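Bread on a wood plate, and other notes on crust

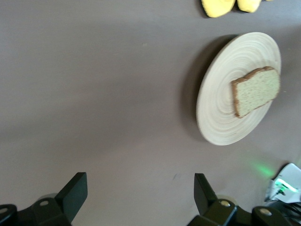
I have been trying to work out why the underside of a slice goes soft on some plates and stays firm on others. The question came up in August, when the kitchen was warm and I was eating a lot of toast at the table in place of proper lunches. It is a small question, but it can be tested with things already in the cupboard.

The mechanism is simple. A slice straight out of the toaster gives off water vapor from both faces. The top face vents into the room. The bottom face sits a hair above the plate, and if the plate is cold and glazed, the vapor condenses on it and goes back into the crumb. Anyone who has lifted toast off a china plate has seen the wet patch.

A wood plate behaves differently for two reasons. It conducts heat poorly, so the surface under the toast warms up fast and less water condenses on it. Bare wood also takes up a little moisture. If the plate has fine turned rings, there may be a third effect, as the bread rests on the high points and a bit of air can get in between. I have not been able to separate that from the other two.

Procedure. One loaf, cut by hand, slices as even as I could manage. Toaster on setting 5, the same slot every time. Slice onto the plate immediately, left alone for 2 minutes, then turned over and pressed with a thumb in the center. I scored it firm, leathery or wet. I used three surfaces: a glazed dinner plate, the wood plate, and a wire cooling rack as the control.

The rack was firm every time. The dinner plate was wet every time, except once when it had come out of the dishwasher still warm, and then it was leathery. The wood plate was firm at the edges and leathery toward the middle. I would call that acceptable. It is clearly better than china and clearly worse than a rack, and I'm not going to eat lunch off a rack.

Ebere Tamuno, who reads these posts and usually finds the hole in them, wrote to ask whether I had tried leaning two slices against each other for the first minute. I have now. It works better than changing the plate. Both faces vent, and after 30 seconds most of the visible steam is gone. After that the slice can go on anything.

Untoasted bread is a separate case. It has no steam to get rid of, and the problem runs the other way, with the cut face drying out while it sits. Here I could find no difference between plates worth writing down. What matters is how long the slice is out and whether a window is open. A pale, close crumb seems to hide the drying longer than an open one, but it is just as stale when you bite it.

Notes on the loaf, for those who asked last time. It is the plain one: 500 grams of flour, water, salt, yeast, baked in the tin. I used Pirnis flour for the first batch and Olaniyan for the second. The Olaniyan took slightly more water and gave a better dome. The crust was thin with both, as it always is in my oven with the fan on. I leave it overnight before slicing, wrapped in a towel.

Care of the plate: hand wash, short contact with water, dry on edge. Mine went in the dishwasher once and the rim lifted a little on one side. It has mostly settled since. I oil it when the surface looks chalky, using the Tritia board oil, which has no smell that I can detect. The plate needs to sit a day after oiling or the first slice picks it up.

Still to do: repeat the test with a preheated china plate, done properly this time with a thermometer, and try a slice with butter on. Butter goes on hot in this house and that changes the timing. I also have an unglazed Kedau side plate on order and will add it to the comparison when it arrives.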